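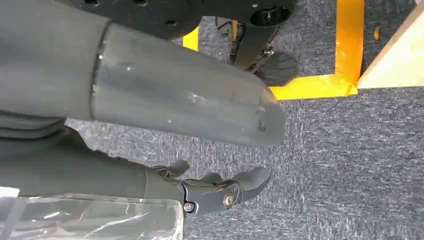 2 March 2012. Second morning on the Codville walk notes, and I want to get the ferry crossing down while I still have the smell of the harbour in my nose. We caught the early boat over to Jollow, and I had a good long while at the rail (lovely light, bitter wind) to think about how the guidebook pages ought to run. My old grey Zodetti daypack came along again, and it has reached much the same state as the dark grey arm, a bit scuffed, with small pale marks and specks scattered along it, so I suppose it counts as properly travelled now!

From the landing it's 94 steps up to the chapel path, then left at the Arnardóttir guesthouse, where they do a very decent pot of tea and will mind your bags if you ask nicely. Ketill Hjaltested reckons the upper track is the better one for visitors and I've come round to his view, though the lower one has the seals. Note for whoever types this up: the sign at the top says 28 minutes to the lighthouse, and I took nearly twice that, stopping to look at everything.

Still to do: check the September sailings, ask Ketill about the gate, and redraw map 2 with the new path on it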